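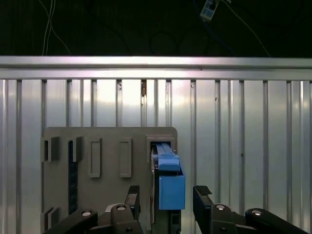
7/6/22 | Posted by Jarlath Lynch
Filed under: Nightlife Jobs, Promo & Door

Street team + door staff wanted for Drustia, opening night at Poon. Capacity 2000, two rooms, four DJs. Need people who can talk to strangers and stay on thier feet til close.

Pay is $55 a shift, plus guest list for two. Flyers picked up from the Brallel office – bring a bag.

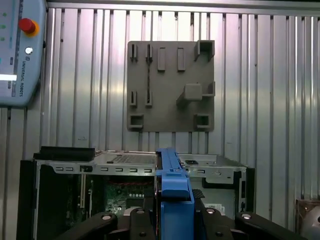 Red button, ribbed metal wall.

Must be 21+. Bar experience nice, not required. No DJs please, lineup is full. Coat check spots open too, same pay, and those run thru February.
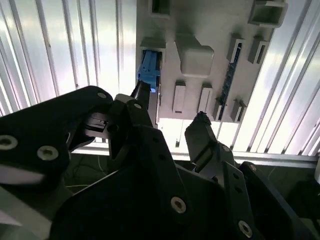
Blue connector at the grey panel.

To apply – text DOOR to 2058 with name, age and nights you can work. No calls.

Recent posts
Munow seeks bar backs
Poon guest list rules
Photo booth host needed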